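# How to run a postcard evening for voters abroad

I've hosted these in my flat for a while now, first on my own and then with Usha Unnithan, who is much better at the snacks than I am. The idea is dead simple: you get people from the chapter round a table, you give them pens and a stack of blank cards, and they write to members who haven't asked for their ballot yet. A few new chapters have written to me wanting the recipe, so I've put it all down in one go.

## Before the evening

Start with the list. Ask whoever looks after your membership records for names and postal addresses only, and please don't let them send you phone numbers, birthdays and everything else in the file! For a first go I'd stick to 200 addresses. We tried 300 once and I was still licking stamps at midnight.

Split the list into sheets of 18 names each. That's what one person gets through comfortably in two hours with a bit of chatting, and it means you can hand someone a sheet and a bundle of cards and leave them to it. Number the sheets in the corner so you know which ones have come back.

Then write your sample text. Ours goes like this:

> Hello! I'm a voter living abroad, just like you. You need to ask for your ballot again this year, and it only takes a few minutes. Please do it before the end of April. Thank you!

Keep it to four or five lines (people have big handwriting, and the address has to fit too). No candidate names unless your chapter has agreed on it. Leen Matar checks ours before I print it, and she has saved me from a wrong deadline more than once.

Buy your stamps early. Our little post office on the corner never has enough of the international ones, so I order them a fortnight ahead.

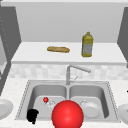 Do the cards have to be written by hand? They don't, but ours always are, and members have told us they kept them on the fridge for weeks. If someone's wrist gives up halfway, let them stick on the stamps and addresses while a neighbour does the writing.

## On the night

1. Put a pen, one sheet and 18 cards at each place before anyone arrives.
2. Read the sample text out loud and say which bits can be changed. I let people add their first name and their town, and that's it.
3. Get everyone to tick each name as they finish the card.
4. Collect sheets and cards together, with a rubber band round each bundle.
5. Stamp at the end, all together, with music on.

Food-wise, go for things that aren't greasy. Hậu Huỳnh brought the most wonderful spring rolls to our last one and we had to make a rule about them on the spot (eat in the kitchen, wash hands, come back).

## Afterwards

Post the lot the next morning if you can. Shred the sheets once you've noted which numbers went out, and tell your chapter how many cards that was. I also send a quick thank-you to everybody who came, with the date of the next one in it, and usually 2 or more people write back to say they're bringing a friend.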